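Pastel tableware and a big brown mat – who else is doing this?

Masilela Home Forum > Kitchen & Dining

jivel_jug wrote:
Sun 6 November
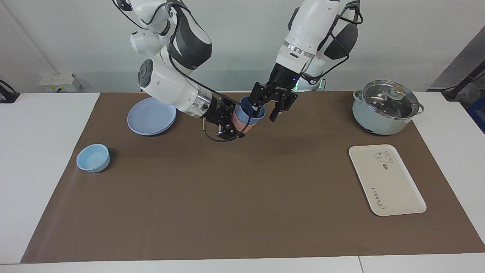
Pink tumbler with the blue inside, light blue plate and bowl, mint pot at the back.

I am so pleased with this lot! The brown mat makes the pale colours sing on a white table, and the pot has a round green knob on its glass lid that I'm a bit in love with. Now I'm wondering about a second pot.

221crumbs wrote:
Oh that tumbler! Pink outside and blue inside is such a cheerful mix. I'd keep the mat too, mine's a Heltari one and it's had 2 years of daily teas.

Flasetti_fan wrote:
Love the pot, not sure about the mat. Brown is a bit heavy for me under all that pastel – I'd go cream.

jivel_jug wrote:
Cream shows every drop of gravy in my house!

221crumbs wrote:
Team brown. The light blue plate would vanish on cream.

Flasetti_fan wrote:
It wouldn't vanish, it'd look calm :) But glass lid, yes, every time. I love seeing the soup without lifting it. Get the second pot, and do it in pink to match the cup.

jivel_jug wrote:
Pink pot, green pot... right, I'm measuring the shelf tonight.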